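Notes, Votden session, 6/7/19. Slot is 28 minutes, questions after.

**Part 2: sorting before storing**

Start with the one-layer rule. Everything goes into a shallow lid, flat, nothing stacked. A white interior is best for dark straps and small rings. Work on a bed or a towel so a dropped ring doesn't roll.

Group by what causes damage. Metal scratches watch faces. Beaded bracelets snag on buckles and clasps. Faceted stones chip.
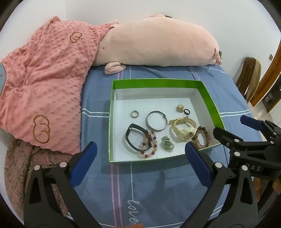
Order of handling: rings first, into the smallest compartment. Then the hinged bangle, closed. Watches and fitness bands are stored unbuckled, face up, away from the metal. Beads go last, laid in a loop, never hung by the elastic.

Pause. Ask who keeps rings loose in a drawer.

Fatima Nwachukwu has the Flarnley trays at the side table. Six per row, hand out after the break. Skip the cleaning section if past minute 20.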